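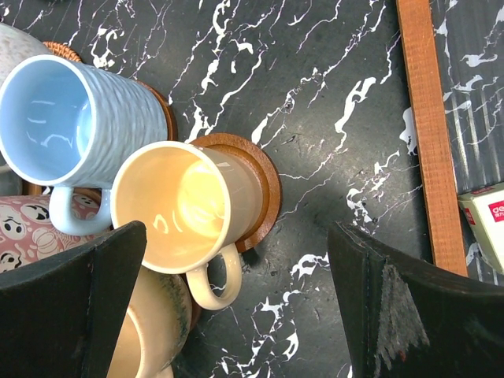
Ticket 105 – gripper stops short on mug pick
Team: Metow (student project, second year)
Opened by: Minttu Tuominen
Status: open

Last updated: 23 November 2019

Problem: the arm goes down towards the cream mug, halts above the rim and times out. The log gives "no valid depth" each time. The light blue mug does the same, less often.

Tried so far:
Restarted the wrist camera node. No change.
Recalibrated hand to eye with the Villanueva script. Error got smaller, fault still there.
Ran 9 picks with the overhead lamp off. Only 3 timed out, so glare is my main suspect – the glaze is shiny and so is the black marble under it.
Swapped the USB cable for the one from the Irkirmont arm. No change.

Pukier asked if the worn coating on the right finger matters. I don't think so, the mask covers both fingers. Will check the mask edges anyway.

Next: lower exposure, repeat with the mugs still on their coasters, then on a plain cloth. Please leave the wrist offset at 179 until I've done both – someone changed it last week and I lost a set of runs.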